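Business & Machines
June issue

The Rulebook for Robot Teachers Is Mostly Good Intentions

Ask a company that sells robot training data how it keeps quality up and you will get a document. Clarnholm has one. So does Flernuro, whose version runs to 70 pages and spends two of them on what the person doing the work should do with their hands.

Those two pages deserved more. The hands are the product. Someone picks up a hat or a wire ornament with a pair of hand-held grippers, the motion is recorded, and a machine is later expected to copy it. If the person is sloppy, the machine learns sloppy. 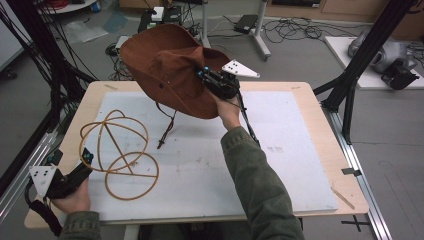
A hat held by the brim in one hand-held gripper, with a second gripper and a wire sphere on the table below.

Grabbing a floppy hat by the brim is a fair test of any rulebook. Is that a good grasp? Flernuro's guide asks for "natural, repeatable handling," and I have yet to meet two people who read that the same way. Clarnholm wants grasps to be "stable." For how long, and with what load, it leaves to the reader.

The Sakow checklist, now being passed around as a would-be standard, does better in places. It has 12 points, and a few can be checked: markers facing outward, cables clear of the walking area, breaks logged by time. The rest ask a supervisor to confirm that the work was done with care. I've seen forms like that in warehouses, and they get signed in a batch at the end of the shift.

Tzanetos, which audits some of these sites, told me its visits are announced in advance. I asked whether it had ever failed anyone. It would not say.

Buyers could push harder. They could ask for the rejected recordings along with the good ones, and for the reason each was thrown out. Until a contract requires that, I would treat the certificate on the wall as decoration.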